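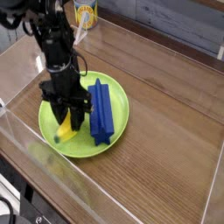
Jean Laing says the rail load sheet from June still had the old hanger count on it, so please work from this one and throw the June copy out.

BACKSTAGE AND RUNWAY CHECK – SUNULO SHOW
Checked Dec 7, 2018, before first fitting
Checked by: Teodora Karagiannis
Second signature: Fredy Apaza

Mark each line OK, FIX or N/A. Anything marked FIX needs a comment and initials.

1. Runway

Deck panels level, no gap at the joints – OK
Edge tape in place both sides – FIX
Comment: Tape lifting at the turn. Heels will catch it. Replace the whole run, don't patch. TK
Comment: Replaced. FA
Surface swept and dry – OK
Steps at stage left have a handrail – OK
Steps at stage right have a handrail – FIX
Comment: Rail is there but one bolt is loose. Models in the long Kun skirts can't see their feet on these steps and will lean on it. TK
Comment: Bolt tightened, still a little play. Put a dresser at the bottom step for the whole show. FA

2. Lighting and cables

Overhead lamps have safety chains – OK
Floor cables covered where people cross – FIX
Comment: Cover missing between the sound desk and the curtain. TK
Blue light behind curtain working – OK
Haze machine kept clear of the exit – N/A, not being used

3. Dressing area

Rails rated for the load – OK
Comment: Max 70 hangers per rail. The coats go on the short rails by the wall with space between them. Victor Kombo asked if the Brondetti coats could share a rail with the knitwear. No, too heavy.
Rail wheels locked – FIX
Comment: 2 rails have no working brake. Wedge them or swap them out. TK
Steamers on a stable table, away from fabric – OK
Steamer cords not run across the aisle – OK
Pins and blades in closed tins – FIX
Comment: Open pin dish on a chair again. Moved. FA
Aisle wide enough for two people to pass – OK
Mirrors fixed or weighted – OK

4. Hair and makeup

Hot tools on heatproof mats – OK
Hairspray stored away from hot tools – OK
Power strips not plugged into each other – FIX
Comment: Two were chained together under the end table. Separated. If you need more outlets ask Orlando Rivadeneyra, don't bring a strip from home. TK

5. Audience side

Room limit posted at the door – OK
Comment: Limit is 500, and that includes crew and models. The seating plan was drawn for 500 guests, so it has to come down. Orlando has the list. TK
Front row bench clear of the runway edge – OK
Gift bags not in the walkway – FIX
Comment: Zondosport bags stick out past the bench legs. Push them all the way under or hand them out at the door. FA
Both exits unlocked and lit – OK

6. Open items

Cable cover – still waiting on delivery. Tape the cable flat if it isn't in by the second fitting.
Rail brakes – Victor to confirm the swap.
Seating plan – Orlando to send the new one to the door staff.

Initial next to each open item when closed and leave the sheet at the sound desk.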